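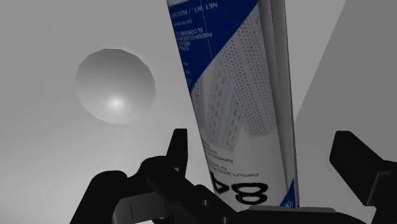

A can with a white and blue label, computer rendering

Cooler Air for a Small Turbo: Our Intercooler Duct Project
Ignacio Bermúdez, Cempaka Sopacua and Vega Goicoechea
Dralevdale, Auto Technology, second-year group

Where we started

The shop car is a tired little hatchback with a turbo four and the intercooler mounted flat on top of the engine, right where all the heat goes. It pulls great for the first lap of the test loop and then gets lazy. We wanted to find out how much of that was the air feeding the intercooler, so we left the turbo, the tune and the exhaust alone and only changed the ducting.

What we built

Cempaka drew a duct that runs from the hood scoop down to the core and seals against it with foam strip. The first one was cardboard and tape (it fit on the second try, we were so happy!) and from that we cut the aluminum one. Bending the inside corner was the hardest part. Our teacher, Svetozár Malý, showed us how to anneal the sheet first, and after that it folded without cracking. We also made a small splitter so the air spreads over the whole core and doesn't just pile up at the back.

Testing

We taped one temperature probe before the core and one after it, and logged both on the same hill, third gear, full throttle, starting at the bridge. With the stock setup, the air going into the engine reached 67 degrees Celsius by the top. With the duct sealed it stayed 28 degrees lower. We ran it again on Friday because we didn't believe it, and the numbers came back within 2 degrees!

Vega drove every run, so the shifts are pretty consistent. We had no dyno time, so we can't give a torque figure, but the car feels much stronger past the middle of the rev range and it doesn't fade on the third run anymore.

Problems

The foam strip by the turbo side started to melt. We swapped it for silicone edging from Tralletti and it has held up so far. The hood also rubbed on one rivet, which we ground down.

Next

We want to try a water spray on the core, and Ignacio is already pricing pumps.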